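Blue pads on hand-held gripper slipping on fabric, one side worse than the other

Asked 20 April 2022 in Grippers and end tools
Viewed 300 times, 3 answers

Hello all. I look after a hand-held gripper at work, the sort with two arms and soft finger pads that you squeeze shut yourself, and I'm after some advice on keeping the pads in decent shape. Ours is a Timine with the blue pads. We use it on cloth nearly all day (bedding, clothes, whatever is in the pile) and the left pad has started letting go of thin stuff. The right one seems fine. I've wiped them both with a damp rag, which helps for maybe an hour and then it's back to slipping.

I fitted this set in March, so I'd have thought they had more life in them than this. Is it the pad or is it me? Also does anyone know if Flarno pads fit the Timine arms? They're a fair bit cheaper and my boss has noticed.

Thanks in advance!

Answer 1 (2 votes)

Just change the pads. We swap ours every 600 grips and don't bother cleaning them. Flarno ones do fit but you need the longer screws.

Answer 2 (29 votes, accepted)

I wouldn't bin them yet! One side going before the other is nearly always the screws, in my experience, and I've had three of these apart on my bench so I've made most of the mistakes already.

Take the pads off first and lay them down in the order they came off, left and right, because they do wear to their own side and they feel horrible if you swap them over. Wash them in warm water with a drop of washing-up liquid and go over the gripping face with an old toothbrush. You'll be amazed what comes out, it's mostly lint and whatever softener is in the cloth. Rinse them well and leave them on a towel overnight. Please don't use the radiator, I did that once and the pad curled up like a crisp.

While they're drying, look at the screws at the upper joints. If one has backed out even a little, that arm twists when you squeeze and the pad meets the cloth on its corner, so you only get half the grip. Nip them up by hand with a proper fitting driver, going a bit on one side and then a bit on the other, and stop as soon as the arm moves freely with no wobble. Too tight is as bad as too loose, you'll feel it go stiff and your wrist will tell you about it by teatime.

Then put the pads back and close it slowly on a strip of paper. Pull the paper out gently from the left, then again from the right. It should drag the same both ways. If it still slides out on the left, the pad face has gone shiny and you can rough it up with a few light strokes of 120 grit. Only a few! 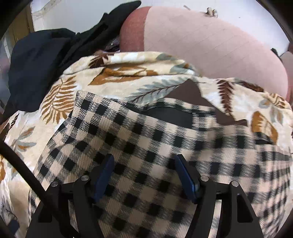
The other thing I do is try it on a thick cloth and a thin one before I call it finished, since a bad pad will often cope with one and drop the other. Come down on a fold with both pads, squeeze, lift, have a little wiggle. If it holds the thin one through the wiggle I put it back in the drawer and get on with my day.

On Flarno, I had a set on for a month and they were all right, a touch harder than the originals. I'd keep them for the rough work.

Answer 3 (4 votes)

Agree with the answer above about the screws, though I'd add a tiny dab of the removable thread lock or you'll be doing it again in a fortnight. I use the Cordier one as it's what we had in the cupboard. Keep it well away from the pads.

Not sure about the sandpaper. It worked on mine but the pads picked up fluff a lot quicker afterwards, so you may be swapping one job for another.

Comment from the person who asked

It was the screws! Left side was nearly half a turn out. Washed the pads as well and the water was disgusting. Will try the Cordier stuff at the weekend if I can find any, otherwise there's some Skasov in the van that might do.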